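3.2 Where the bedside telephone still earns its place

We went into this part of the study expecting very little. Almost every guest carries a cell phone, and the managers we first spoke with told us the room telephone was a leftover that stayed because the wiring was already there. The call logs told a much livelier story! Over the study period the Pullent and Ploriton properties logged 965 calls placed from guest rooms, and 73 of them were made between midnight and five in the morning. Wake-up requests, lost key cards, a noisy ice machine, a child with a fever: all of it went through the front desk.

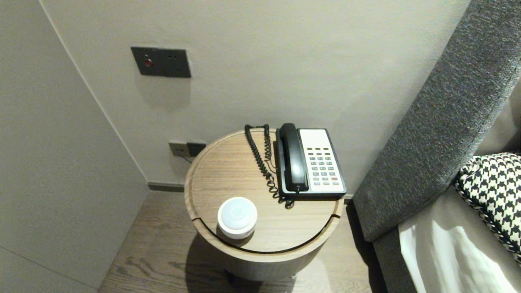 Ploriton, February

Figure 2. Landline telephone on a round bedside table, with the handset in its cradle and a coiled cord.

The night calls are the part we enjoyed most. They are short, and guests rarely give a name or room number, as the switchboard already shows the extension. Chow, who coded the first batch, noticed how often callers began in the middle of a thought ("the heat again"), and Ng found the same habit in the second batch without having seen his notes. Daytime callers were far more formal, with greetings and full sentences.

Older guests called more often, as we had guessed, but the gap was smaller than in the Chang survey, which was carried out in 2000 and covered business hotels only. Families with young children were the real surprise, and we return to them in Section 4.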